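Gripper trials at the Dimwood workshop

The finger comparison that started in October is finished on the bench side, and the notes are now in the shared folder under Daven. For anyone who missed the earlier item, the question was which finger set to keep on the two-arm cell for small household objects. We had the Rashidi fingers, which are stiff and narrow, and the softer set we print at Drircombe. Both fit the same bracket, so the swap takes a few minutes with a hex key.

Each set got 100 single picks per object with one arm, then a shorter run of handovers. We logged 2426 grasps altogether, including the practice runs, which are marked in the log and left out of the results. The controller settings stayed the same all the way through. We did try a higher closing force near the end, but it made the printed set bow outward and we went back.

The Rashidi set was better on flat things. It gets under a thin edge and stays there. The printed set was better on anything rounded, and it needed less exact placement. Of the dropped objects, 19 were lost in handovers with the Rashidi set, nearly all at the point where the first arm lets go. The printed set lost 5. 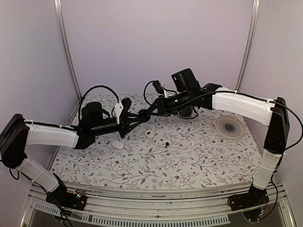

Handovers are where most of the remaining work is. The two arms have to agree on a meeting point, and a small error in either base position shows up twice at the tips. We check this by bringing the grippers together over the middle of the table, with the tips nearly touching, and reading off the offset. The patterned cloth stays on for these runs, as a plain one makes the vision side look better than it is. Small pale items such as the two white beads are the hardest to pick out against it.

Next we will repeat the handover runs with a slower release. If you want an object added to the set, leave it in the tray by the Dimwood bench with a label on it. Nothing heavier than a full mug, please. Spare printed fingers are in the second drawer.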